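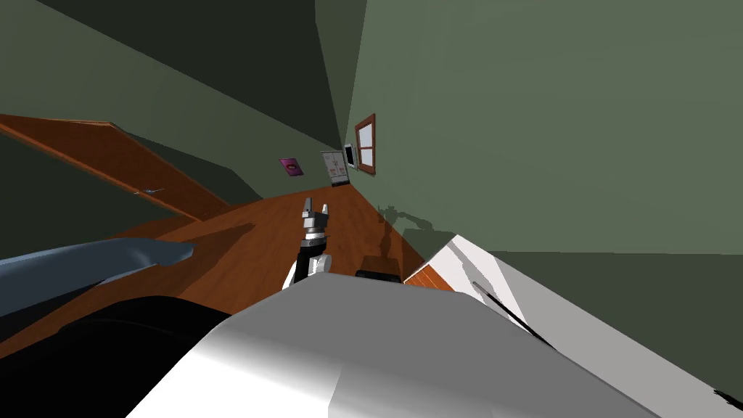

We use cookies to remember your login and to measure visits. Accept all | Manage settings

Suspended timber floor, cold in February — insulate from above or below?

rkollar
1930s semi, front room, suspended boards over a void. Joists are 100 mm deep at 400 centres, void is 596 mm from the underside of the joists to the oversite. Four air bricks, two front and two side. Surface temperature of the boards at 7 am was 11 degrees with the room at 17. I can get under there through a hatch in the hall cupboard. Plan is mineral wool between the joists, held up with netting, then an airtight membrane over the top before the boards go back. Is the membrane worth lifting the boards for?

povilas_k
Yes. Most of the discomfort in a floor like that is air movement through the gaps. Wool on its own does little to stop it. If the boards are coming up anyway, do the membrane and tape it to the wall plaster behind the skirting.

Bailly_Y
Disagree on lifting. Square-edged boards from that period split at the nails and you will lose one in ten. With 596 mm you can work on your back. Fit the wool from below, staple a breather membrane to the underside of the joists, and fill the board gaps from above with strips. I did mine that way in Pornwood and the draught at skirting level went.

povilas_k
A breather membrane on the cold side is wind protection for the wool. It isn't an air barrier on the warm side and doesn't replace one. Two different jobs.

Bailly_Y
I know the difference. My point is that sealed gaps plus a sealed skirting line give most of the benefit without touching the boards.

jummai.o
Before either of you goes further: moisture content of the joists? Measure at the ends, near the wall, and in the middle. Anything over 20 per cent at the ends wants sorting first. Insulating makes the void colder and the joist ends sit in it.

rkollar
Bought a cheap pin meter. Middle of span 14, ends 16 to 17 on the party wall side, 22 on one joist at the front left. The air brick nearest that joist was packed with soil from the flower bed.

jummai.o
Clear it, drop the bed below the brick, and read that joist again in 31 days or so. Don't insulate that bay until it falls.

maelys_a
Also check what runs under there. I had heating pipes at joist level and an old cable clipped to the side of one. Pipes get lagged separately. Cable buried in insulation may need derating, so ask an electrician before you cover it.

Bailly_Y
Agreed on the cable. Leave it below the wool if there is slack.

rkollar
One cable, ring main, plenty of slack. Quote for 100 mm wool, netting and tape from Živković came to 596 less than the firm who wanted to spray foam it. Same number as the void depth, which confused me on the phone.

povilas_k
Stay away from foam on those joists. You can't inspect the timber afterwards.

rkollar
Update. Front left joist now reads 18. I have lifted three boards as a trial and split one, so Yannick's rate looks optimistic. Going from below for the rest, with gap strips, and membrane only in the bay window where the boards are already loose.

povilas_k
Reasonable. Tape the edge of the membrane to the joist at the changeover, or the air will go round it.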